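Simulated arm stops short of the die and closes on nothing - wrist sensor offset?

Posted in Simulation and Cell Setup

Nazareno Benedetti

I look after a small simulated cell that mirrors a real one we use for pick tests. One arm on a box pedestal at the back of a table, two-finger gripper, gray sensor block on a bracket on the side of the wrist. The targets are three dice: white, black and blue. A thin tan board on the tabletop marks the drop zone. The scene file was built in Malivton and the motion side runs on the Oltine controller package, version pinned since September.

The problem started after I replaced the gripper model. The old one had simple parallel jaws and the new one has proper finger linkages. Since the swap, picks from bare tabletop fail in about half the runs. The arm goes to the right place as far as I can tell from above, descends, closes, and comes up empty. Picks from the board fail less often. In a batch of 600 runs before the swap I had 10 failures in total, so I don't think the task itself is at fault.

What I have checked:

Joint zeros match the old file.
The pedestal has not moved in the table frame.
The mounting flange is concentric with the first joint.
Die size and mass are unchanged.
Friction on the finger pads is the same number as before.

I have not touched the sensor bracket. I assumed it was fixed to the wrist and would not care which gripper hangs under it. Is that wrong? Also, is there an accepted order for redoing these offsets? I have found three different ones.

britach_cells

Your assumption about the bracket is probably right, but check the parent link in the scene tree. If the block was parented to the old gripper body and the importer reattached it to the new one, it will have picked up whatever offset sits between the two origins. It looks fine on screen because the error is small.

The bigger suspect is the tool center point. With parallel jaws the point between the pads stays at one height through the whole stroke. With linkage fingers the tips travel on an arc, so the height at full open differs from the height at closed. If you measured the TCP with the fingers open and the die is gripped nearly closed, the tips end up at a different height when contact happens. On the board you get the board's thickness as extra margin, and on bare tabletop you don't. That fits what you describe.

The order I use:

1. Put the arm in its park pose and confirm that the wrist axis is vertical in the world frame. Read the numbers from the tree. Do not judge it by eye.

2. Confirm the parent of the sensor block and of both finger chains. All of them should trace back to the wrist or to the gripper base, with no leftover nodes from the old model.

3. Set the finger opening to the width of the die and measure the TCP at that opening. Enter this value, and leave the open-finger value in a comment for whoever comes next.

4. Redo the sensor-to-wrist transform. Use poses on both sides of the pedestal. If all your poses are on one side, the solver will give you a tidy residual and a bad answer.

5. Place the three dice, one well clear of the board, and hover the open gripper over the tabletop. View the cell from a low angle as well as from higher up. Clearance under the fingertips is easier to judge from low down, and position over the table from higher up. My check views of the same kind of layout:

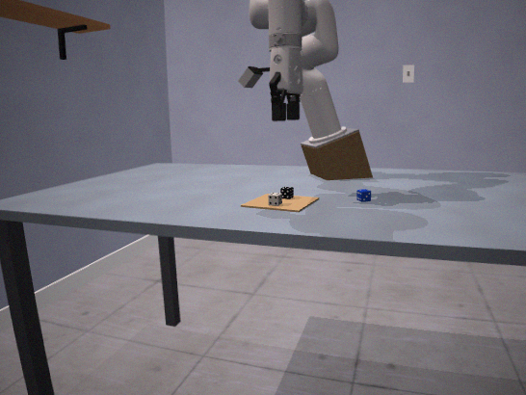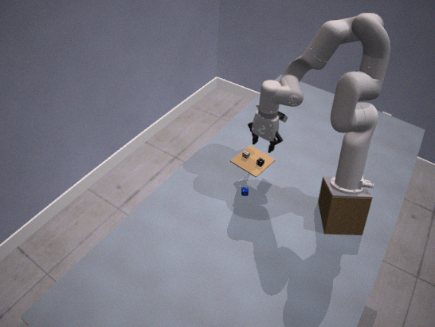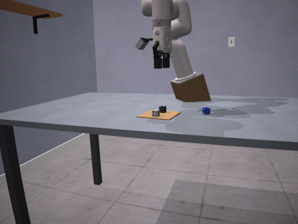 6. Descend in steps over the die on bare tabletop, fingers open, and log the tip height at every step. Stop before contact. Compare with the commanded height. A constant difference means the TCP is off. A difference that grows with reach points to the base transform or a joint zero.

7. Close at the last step and run a short batch on that die alone before you go back to the full task.

One more thing. Shadows on the tabletop matter if your detector works on color. A blue die lying in the arm's shadow can lose enough brightness to shift the detected center. Turn shadows off for one batch and compare. If the failure rate drops, the gripper swap may only have changed the shape of the shadow, and steps 3 and 4 will not fix that.

tolerance_stack

Had the same thing. Increased pad friction and it went away. Also try a smaller physics time step.

Nazareno Benedetti

Thanks both. Friction made no difference, and I would expect that, as the fingers are closing on air.

The parent link was correct. The TCP was the open-finger value, as suggested. I measured again at die width, entered that, and redid the sensor transform with poses on both sides. The step log on the blue die now shows no constant difference. A batch of 700 runs gave four failures, all on bare tabletop. With shadows off, the same seeds gave three, so there may be a small effect left there. I will look at the detector threshold separately.

For anyone on the same Oltine version: the controller caches the TCP when the scene loads. Changing it in the file does nothing until you reload. I lost an afternoon to that.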